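How to set up a prep table when a robot starts sharing the work

I've been on the training side of automation at Skerell for long enough to have made most of the mistakes on this page myself. We do small item handling – sorting, packing, folding, that kind of thing – and over the last stretch a good chunk of the repetitive part has moved to arms. What hasn't moved is the getting ready. Somebody still has to bring the stuff, lay it out, swap it, and put it away again, and that job got bigger when the arms came in. So this is how I set up a prep table, and how I'd talk to your crew about it.

Start with who's on the table

Before you touch a single bin, write down who does prep and when. In the old days at our place everyone grabbed what they needed as they went. Once a robot is running you can't do that, because the person loading it and the person watching it are working to the same clock. I put one name on the sheet per shift and a second name for breaks. If you've got people moving over from hand packing, give them prep first and the operator screen later. They already know how a shirt behaves when you pick it up by the wrong corner, and that knowledge is worth a lot more than they think it is!

Pick your items in families

I sort into soft, hard and shiny. Soft is cloth of any kind, and I like several colors of it. Hard is balls, cubes, small parts. Shiny is clear bags and anything with glare on it, and those get their own spot because they give grippers and cameras the most trouble. Arruda (our parts supplier) will send you things pre-sorted if you ask, but I'd do the first round by hand so you get a feel for it.

Lay it out the night before

Get everything onto one long table where people can reach it from both sides. Keep closed cartons at one end and open ones next to the things that came out of them. Cloths can go over a box lid or the back of a chair while you're still deciding what's in and what's out – I do it all the time, it saves folding everything twice.
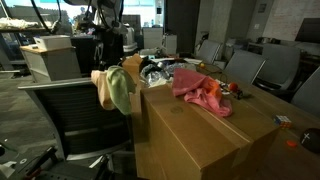
Settimio Fontana
Floor trainer, Skerell
Friday, April 3, 2026

A table halfway through sorting is a pretty normal sight with us. The pink cloth on the big box and the green and peach ones on the chair are soft family, the Rubik's cube and the little balls are hard, and the heap of clear plastic is shiny. If you stop at this stage for lunch, leave a note with your name on it. I once came back to find the lot put away very neatly by a kind person from the next shift, and I had to start over.

Label the sets, and keep them small

Our full item list in Zanen (the stock tool we use) runs to 184 lines. Please don't put 184 things on a table. I pull 15 for a session, type the set name into Zanen, and print one label for the carton. When the set is done it goes back in that same carton, label facing out. Swap four items between sessions and leave the rest alone, so that if the arm starts dropping things you've got a short list of suspects.

Talk about the handover out loud

Loading and running need a clear line between them. Ours is a spoken one: the prep person says "table's yours," the operator says "got it," and from then on hands stay out until the operator gives it back. It feels silly for the first week. Do it anyway. Lukitetti, the firm that installed our arms, has its own lockout steps and those come first, always. The spoken bit goes on top.

What changes for people

I get asked this more than anything technical. The wrists get a rest, for one. Folding the same piece over and over was hard on people, and I don't miss it. The trade is that there's more standing and watching, and watching is tiring in a way that doesn't show. Rotate often. I swap prep and operator at every break and haven't had a complaint yet, apart from one fella who liked the quiet of prep and wanted to stay there (we worked something out).

Pay is the other question. Get it answered before the arms are switched on, in writing, by whoever signs things at your place. Ours came in June, well after we'd started, and that was too late.

Quick fixes

Arm keeps missing soft items: spread them out more and try a different color against the tabletop.
Bags sliding: put fewer in the set.
Zanen won't print: log out, log back in, check the paper.
Set comes back short: look under the cloths first, then inside the cartons.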